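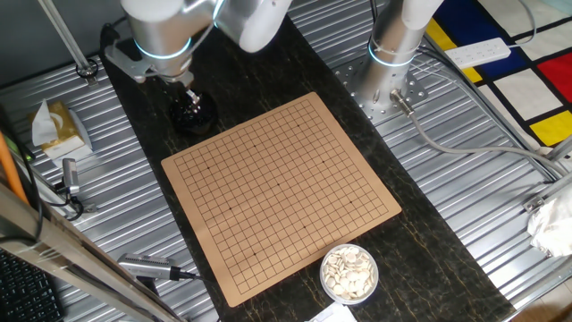
I have never believed in the silver spoon hung in the neck of an opened bottle of sparkling wine. My aunt swore by it. I tried it with two bottles of Jukcombe, one with a spoon and one without, and they were equally tired by the next evening. A proper clamp stopper costs little and does the job.

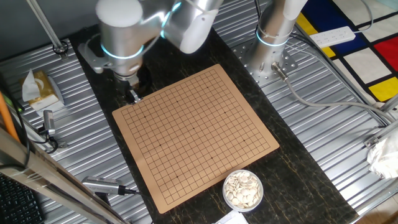
Still wine wants a cork pushed back in and a shelf in the fridge, reds included. Take the red out 30 minutes before supper. I'd give it three days, whatever the label says.

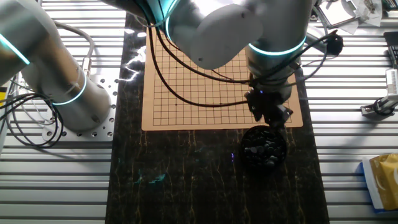

As for vacuum pumps, mine now lives in a drawer.
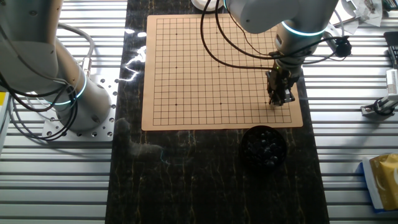 Can I freeze what's left for cooking?
Freeze it in an ice cube tray and use it in gravy. It won't be fit to drink.

Comments
Hawi Beyene: My pump works fine, thanks.
Konrad Sadowski: Left over?

Related
Getting red wine out of a tablecloth
Do decanters matter?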